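Ticket: Simulated grasp runs accepted without a clearance record
Product: Zidalano simulation suite
Reported by: Heledd James, Clundari
Assigned to: Gholamreza Dehghan, Release Assurance
Priority: 2
Status: Closed, with follow-up

Summary
The reporter states that the block-handling batch was marked as passed on Tuesday although the clearance field was blank in 600 of its 2000 runs. Under the Nurnwood handling rules, a run with no clearance value must be held for review. The reporter asks whether the batch may be used in support of the release.

Entry 1, Gholamreza Dehghan
The batch has been withdrawn from the release folder pending review. Users are asked not to copy results from it into other reports. The reporter is requested to attach the configuration file and the log from the acceptance checker.

Entry 2, Heledd James
Both files are attached. The configuration was taken from the Stasiv template without changes. The checker log shows no warnings.

Entry 3, Gholamreza Dehghan
The fault has been reproduced. The checker reads a blank clearance field as zero and then compares it with the lower limit. In the Stasiv template that limit is also zero, so the run passes. Section 3 of the handling rules requires the value to be recorded before the fingers begin to close, with the block upright and the gripper open on either side of it. 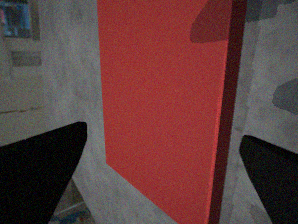
The value must come from the simulator state. Estimates made by eye from the wrist view are not accepted as evidence, and any such figures entered by hand must be marked as void and left in the record.

Entry 4, Xiaoyan Cao, Simulation Support
A corrected checker has been issued to the test group. It treats a blank field as an error and stops the batch. The lower limit no longer has a default and must be set by the project. Teams using the Stasiv template should add the limit before their next run.

Render noise was also raised in the attached notes. It has no effect on the clearance value and requires no change.

Entry 5, Heledd James
The batch was repeated in full with the corrected checker. All 2000 runs now carry a clearance value. The new log is attached, and the earlier log has been kept under the same ticket number.

Entry 6, Eluned Mathias, Standards Office
The repeated batch is accepted for release review. The original batch may be kept for fault tracing but may not be cited. A change to Section 3, stating that a blank field is a failed check, will be put forward in November.

Follow-up
Owner: Vusumuzi Joubert
Action: Review other templates for limits set to zero by default and report the findings to the Standards Office.
State: Open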